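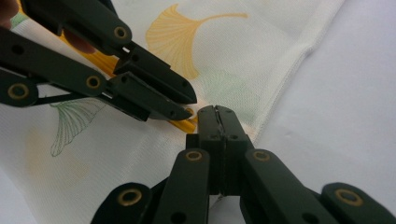
Project report: a time alignment and phase labelling tool for two-hand gripper recordings

Ertuğrul Akbulut, 2022-10-08

1. Aim

My task was to write the software which prepares recordings from two hand-held grippers for training. A policy that controls two arms needs to know what both hands did at the same moment. Before my project this was done by hand in a spreadsheet, and one afternoon of recordings could take several days to prepare. I called the tool Grastodano. It is written in Python and reads the files made by our logger, Wakum.

2. Time alignment

Each gripper has its own camera and its own clock, and the two clocks move apart slowly. At first I corrected only the offset at the start of a recording. In long recordings this was not enough -- at the end, the left and right streams differed by 36 milliseconds. Now the tool estimates the offset at the start and at the end, and it interpolates between them. Frames which have no partner within 40 milliseconds are removed.

3. Phase labels

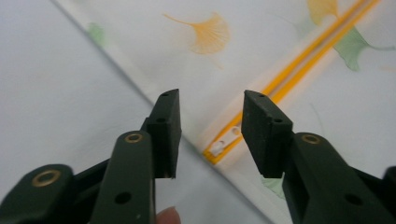

The labeller divides each recording into four phases: approach, grasp, move and release. My first version used only the opening between the jaws, which we measure from the position of the finger pads in the image. This works well on hard objects. On bedding it is weaker, as thin cloth between the pads changes the opening very little. A zipper is also difficult for us. The slider is small and white and lies on printed cloth, so my colour threshold, which finds the yellow tapes easily, loses it between the pale parts of the pattern. I therefore added a second signal, the speed of the gripper relative to the cloth, and a phase can change only when both signals agree.

4. Test

I labelled 300 recordings by hand and compared them with the output. Most of the errors are at the border between grasp and move, where I was also not always sure of my own label. The release phase gave me the least trouble.

5. Remaining work

The tool still loads a full recording into memory, and files longer than 800 seconds must be split first. I would also like to replace the colour threshold with a small learned detector. The settings are explained in the readme file, in the same folder as the code.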